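Lab notebook, June 1, 2025
Stain removal on glazed mugs, second go

Walid forwarded the Stovar leaflet again. It claims their descaling powder lifts tea stain "in a single soak" and needs no scrubbing. I have my doubts. The January batch was supposed to do that too, and I ended up with a sponge and baking soda like everyone else.

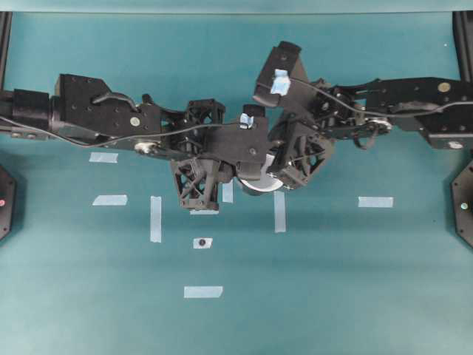 Entered by Jocelyn Magbanua, bench 2, Lindbridge workshop

Setup: black tea brewed strong, left in the mugs overnight, poured off, left to dry. Repeated until the ring would not rinse out under the tap. Powder dissolved in 400 ml of warm water per mug. Soak time 42 minutes, which is what the leaflet says, though why 42 I can't imagine. Control mugs got plain water at the same temperature.

The leaflet quotes 493 households. No word on what they drank, how hard their water was, or who decided a mug was clean. Walid thinks I'm being unfair. Maybe, but he also believed the Zaltura grout pen.
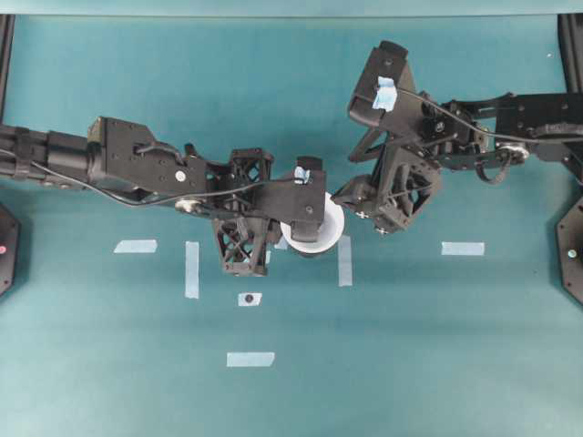
After the soak the ring at the rim was lighter in the powder mugs, I'll give them that. The bottoms looked the same as the controls to me. Walid says paler. We were standing under different lights, so neither opinion counts for much. Wiping with a cloth took the rest off both sets, and the controls needed only a little more elbow.

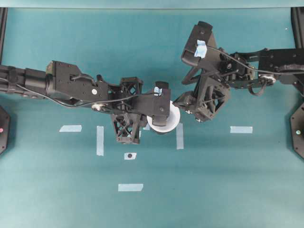
White cylinder, teal surface.

To do: try the Panganiban citric acid, same volume, and have Walid judge without knowing which is which. Also 300 ml instead of 400, as the mugs slop over when moved. Not ordering more Stovar until then.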